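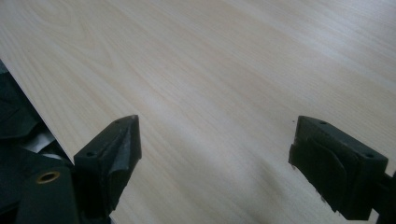
Tabletops, Flultgate workroom. Thenmozhi Pai reported on the pale wood-grain tops now in use. The surface was discussed first. Light falling across the panel washes out the grain on one side, and Estrella Cuautle asked whether a duller finish could be had from Stesden at the same price. Stesden has quoted 2,000 for the full order, matte finish included, with delivery in December. The meeting agreed to accept the quote, subject to a sample. The straight edges will be checked for chips before the old tops are released.

Cleaning. Spray cleaner leaves a film on the light surface. Plain water and a soft cloth to be used until the supplier confirms what is safe. Action: Pai.

Bathroom items. The Magaña set-up was reviewed. The electric toothbrush stands in the small clear cup in the middle of the table, head up. Cuautle noted that the handle is heavy for a cup of that size and proposed a wider one. Pai preferred to keep the clear cup – the handle stays visible through the side – and to try a heavier version of the same shape. Two samples to be ordered. The cup is to be kept clear of the grommet hole near the far edge of the table. Action: Cuautle.
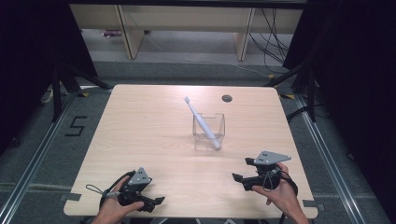
Storage

The Arard shelving has 18 bins, of which 6 are unlabeled. Labels to be printed before the next meeting. Cups and brushes will share one bin – chargers go in a separate one. Cuautle to update the item list.

Next meeting: December, 2 p.m., same room.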